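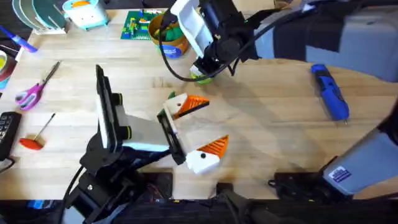
Two-arm bench at the Gesero open day, bird fingers on the left arm.

Gesero open day, Skadodside site: who else went?

torque_wrench_ty
Posted 2024-12-14
I got back from the Gesero open day at Skadodside and figured I'd write it up while I remember it. Parking was fine, sign-in was slow. They had us in groups and you got a turn at each bench. The two-arm bench was the one people stayed at, and that's the one in my photo.

The talk at that bench was mostly about fingers. Their line is that they spend more time on fingertips than on software, and that a cheap printed finger with the right ridges saves you a week of tuning. The orange beaks on the bird pair are ridged, so there's some point to the shape beyond getting kids to look at it. You could ask anything you wanted and they'd stop the arms to answer.

They quoted 400 practice runs for a new task before they trust it in front of visitors. I didn't get a straight answer on how many of those are failures.

millrace
I was in the group after yours, I think. Same bench. I liked it more than the July visit, when everything was behind a rope and you watched it on a monitor. This time you could stand at the table.

My problem was the sound. One presenter, no mic, and a compressor going in the next bay. I missed most of what was said about the grip force.

pallet_jack_42
I'll be the one who complains. I drove 61 miles for this and what I saw was slow. I run a packing line. If a person on my line took that long to hand over one part, we'd be having a talk. The arms wait, creep in, stop, creep in again. Fine for a lab, but the flyer said "ready for small shops" and I don't see it.

torque_wrench_ty
The flyer oversold it, agreed. But the presenter said up front that they run at reduced speed with the public around. I don't think you can judge cycle time from an open day.

pallet_jack_42
Then show a video of it at full speed next to the bench. I asked for one and they didn't have it.

soft_start
Can somebody say more about the fingers? I couldn't make it and that's the part I care about. I have one small arm at home and the stock fingers are flat plastic. Anything round slides out.

millrace
I took a few at that bench. Best one I have for the fingers: 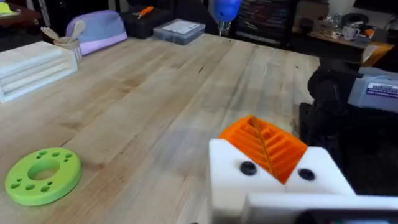 soft_start
Thanks, that helps a lot. I've been trying straight grooves going one way and they only help in that one direction. I'm going to try a V pattern next. Did they say what they print in? I've had bad luck with the softer filaments, they string all over and the ridges come out mushy.

millrace
They said a flexible filament but I didn't catch the grade. See above about the compressor.

torque_wrench_ty
I asked the same thing and was told it depends on the job, and that they swap pads when the ridges wear down. They keep a log. The number I wrote down was 3000 grips on a pad before they change it, but that was one person's answer and I wouldn't treat it as a spec.

dunlin
3000 sounds high to me for anything soft. I did fingers for the Nugroho kit and mine went smooth in a fraction of that — and I was only picking up dowels. Maybe they count a light touch as a grip.

torque_wrench_ty
Could be. I didn't ask what counts.

pallet_jack_42
That's my whole issue with these days. You get a number and nothing behind it.

dunlin
It's an open day, not an audit. If you want numbers, email them. I wrote to them after the July one and got a decent reply with a wear chart attached. Took almost 4 weeks, but it came.

pallet_jack_42
OK, that's fair. I'll write to them and ask for cycle times too.

soft_start
If anybody still has the handout, does it say whether the finger files are shared? I looked on the Griltico page and only found the mounts.

millrace
Handout says "files on request." I'd ask for the mounting plate drawing at the same time. The screw spacing may not match whatever arm you have, and that's the part that cost me a weekend on mine.

soft_start
Will do. I'll post my V pattern when it's printed.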